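Swapping grippers on the PC assembly cell

I spent most of August on one question: which gripper should go on the left arm of the PC assembly cell. We had two candidates on the shelf. One was the Tisport, a parallel gripper we have used for years on other jobs. The other was a newer one from Medeiros with a shorter body and thinner fingers.

The Tisport is strong and simple. It opens wide enough for anything we pick up in this job, and I have never had one fail. The trouble is the finger width. Memory modules sit close to their neighbors in the slots, and the fingers need room on both sides. I filed a set down to 2 mm at the tips and they bent on the second day. I made another set out of harder stock and those held, but they slipped on the smooth edges of the boards unless I turned the force up higher than I wanted.

The Medeiros took longer to set up. Our controller is an Elau box and it did not want to talk to the gripper at first. I lost a full afternoon to a wrong baud rate. Once that was fixed, the force setting was much finer, and I could close on a memory module without flexing it. It also tells you the finger position all the way through the move, so the program knows when it has missed a part.

I ran both through the same routine, which was to pick a memory module from the fixture, hold it upright, move over the case and press it into the slot. I did 135 cycles with each. The Tisport dropped or misplaced the module 51 times, most of them at the pick. I expected it to be worse, but not by that much. The Medeiros had trouble too, nearly all of it at the press step, where the clip on the slot needs a firm push.

The camera stayed on the wrist for both. I tried moving it to a post for a while and went back. A wrist camera gets a closer look at the part, and I only had to redo the hand-eye calibration when I changed the mounting plates.

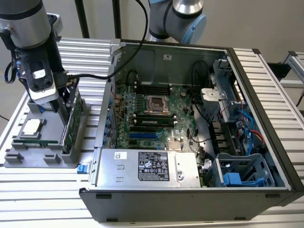

Left arm at the fixture, with the processor in its pocket and the open case alongside.

The processor is next. It has to go into the socket flat and with no side push, so I want to see how the thin fingers do with it before I order a second gripper. After that comes a longer run of 3000 cycles at the Brilham shop, mostly to see how the fingers wear.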